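Monday, gone ten at night

Quick one, eyes shutting. Choir back at Hamlow chapel tonight after the summer break and I was late, of course, bus sat outside the Dafis shop for ages with the engine off and no word from the driver. Ran the last bit. Went in puffing like a kettle, everyone already on the warm-up.

New music for the autumn concert. Three of the old ones and then a long thing in Welsh which I can't get my tongue round yet. Sops have all the tune, altos have one note for a page and a half and then a leap that I missed every single time. Must practise in the car. Well, don't have the car. In the bath then.

The hall is freezing already and it's only September. Kept my coat on. The heating quote came back and it's silly money so it's blankets again, or we shift to the school at Kaltside, which has radiators but a piano with a dead G. Long argument over that in the break. I said stay put. I like the echo in chapel, makes us sound like twice as many.

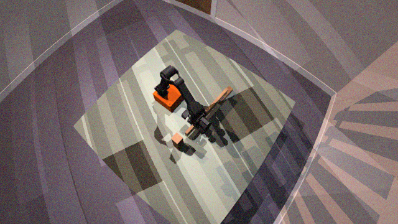
Anyway the tea was good. Somebody had done bara brith, proper stuff, soaked overnight, and I had 2 slices and then a third to be polite. Must ask for the recipe, mine always goes claggy in the middle. Left my reading glasses on the pew, I think. Or on the bus. Will ring tomorow.

Concert tickets: we sold 200 last year and the chapel holds a few more than that if the gallery's opened. So the big question is do we put the price up. I'm for leaving it. People come on the bus from Harkska and it's already a fair whack for a family, and then there's the raffle on top, and the mince pies. Raised 514 pounds last time and the lifeboat people were very pleased with it, wrote us a lovely card. Can't see why we need more than that.

Solo still not settled. I don't want it!! Said so. Would like to be asked though. Is that terrible. Sang that verse at Mam's do and it went fine, bit sharp on the top note, but fine. Everyone looked at their shoes when it came up so I looked at mine.
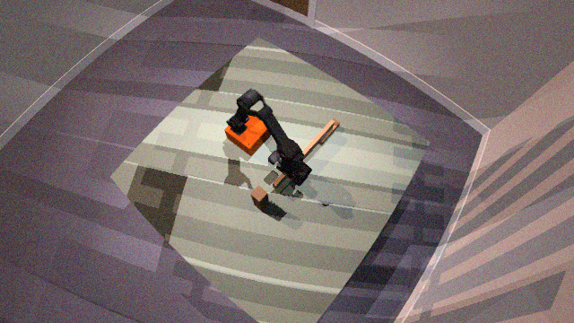

Eirlys Howells said over the washing up that I'd got it all wrong about the tickets, that the price hasn't moved in years and the hire of the organist has, and that people would happily pay a pound more if we told them what it was for. She'd put under-sixteens in free to make up for it. Which is fair. Hadn't thought of free for the kids. Told her I'd think on and she flicked me with the tea towel.

Walked home with the folder up my jumper becuase it was spitting. Page 22 has come loose so that wants tape. Also to do: black skirt hem, ring about glasses, ask about lifts for the October rehearsals, cat's tablets, pay the subs (still owe from June, shameful).

Learnt the first line by heart coming up the hill, anyway, said it out loud past the garage and frightened a man with a dog. Second line gone completely. Bed. No, bins first, it's bins in the morning.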